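Four Grippers, Two Cameras and a Lot of Packaging

Last updated: 1 January 2019

The test bench at Remevley is at the back of the building, past the coffee machine. The integration engineer who runs it has spent the months since September comparing grippers for a customer that packs mixed household goods, and she agreed to talk on the condition that her name stayed out of it. "I have to keep buying from these people," she said.

Her shortlist had four grippers on it: two parallel-jaw models, one from Tranberg and one from Braltska, a three-finger hand from Bickerstaff, and a plain suction cup she describes as "the one I was hoping would lose."

It didn't lose. Each gripper got 487 pick attempts on the same arm with the same controller, and the suction cup dropped fewer boxes than anything else. It was also hopeless with cloth. "It picks up a folded towel the way you'd pick up soup," she said.

The jaws

The Tranberg arrived first and was bolted on the same afternoon. She likes its force control and hates its cable, which leaves the housing on the side where the wrist wants to turn. The manual suggests "routing with care." She routed it with care and then with tape.

The Braltska is heavier and closes more slowly, and for the first few days she assumed it would be going back. Then the soft goods came out. Its wide pads held folded fabric without dragging the rest of the pile along, and it finished that part of the test with 326 clean picks. "I had already drafted the rude email," she said. "I kept it. There's always another supplier."

The hand

Everybody who visits wants to see the Bickerstaff hand. It has the most joints, the longest setup menu and, in her view, the best brochure. She asked it to pick up a flat packet and it spent so long arranging its fingers that she went and answered her mail.

"It can do things the others can't," she said. "I just haven't got a customer who needs those things done." She would take it for odd shapes, and she'd want a programmer to go with it, preferably one who doesn't mind weekends.

What the wrist sees

The part of the project she talks about most wasn't in the original quote. She tried two wrist cameras, one with fixed focus and one with autofocus, and found that choosing between them mattered more than choosing between the two sets of jaws.

From across the bench, both gave her a decent picture. Up close they had to deal with things like a pale blue-green surface with patches of faint, ripple-like ridges on it, pressed up beside folded material, and with any printing reduced to a few red scraps at the top of the view.

"I looked at that and thought, well, I wouldn't know where to grab it either," she said. "You get these swirls like a giant thumbprint. The sharpest thing in there is a bit of beige mesh in the corner, and I don't want the beige mesh."
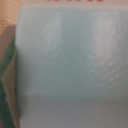 What she would buy

Her answer is the Braltska jaws for fabric and the suction cup for boxes, with a tool changer between them. She is aware that a tool changer is what people recommend when they can't make up their minds. It also costs more than either gripper, a point the customer raised before she did.

On cameras she has gone off the idea of trusting the wrist view all the way in. Her current program takes its position from farther back, commits to the approach, and uses the last close view only to check whether something is badly out of place. She says it made the arm look more confident and made her less so.

As for the controller, she left the old one in. A newer model is on a shelf, still sealed, and she has promised to try it once the tool changer arrives. "One new thing at a time," she said, moving a box of Tranberg cable clips so she could put down her coffee.

Contact | © Remevley | Back to top

This site uses cookies to remember your settings. By continuing to browse, you accept our use of cookies.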